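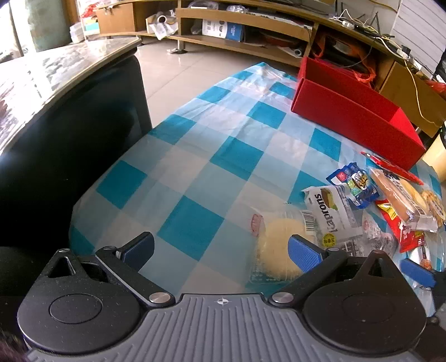 Gripper with textured blue pads, over a checkered tablecloth.

Trolturis Revises Its Ski Boot Line for Rental Fleets

Trolturis will deliver the first boots of its Ojo series to rental shops on 20th March, the company's head of product development said in an interview at the firm's offices in Drornmont. The series replaces a rental boot that had been in the catalog for nearly 30 years with few changes to the shell.

"The old boot was dependable, and shops knew how to repair it," the product head said. "Our customers asked us for a lower weight and a buckle that a beginner can close with gloves on. Those two requests set the direction of the work."

The Ojo is offered in 2 shell widths and closes with three buckles and a wide power strap. The liner can be removed by hand for drying. Asked why the company did not adopt a single-dial closure, the product head pointed to service on the shop floor. "A dial is comfortable, and we do not rule it out. A rental technician in the middle of a holiday week needs a part that can be changed at the counter with one screwdriver."

Fit was tested at Climholm, a small ski area where the company has worked for many seasons. A total of 400 pairs were lent to guests there, and the shop staff kept written notes on returns and exchanges. "The most frequent complaint concerned the tongue, which pressed on the shin when the skier stood upright," the product head said. "We moved the upper rivet and softened the tongue. The cuff was left alone."

The boot is sold in sizes up to 27 in the first delivery. Larger sizes will follow once the molds have been approved. Shops that hold stock of the earlier model may continue to order buckles, straps and heel pieces from the Drornmont warehouse.

On the question of a retail version, the answer was brief. "We have received inquiries from skiers who rented the boot and wished to buy it. No decision has been made."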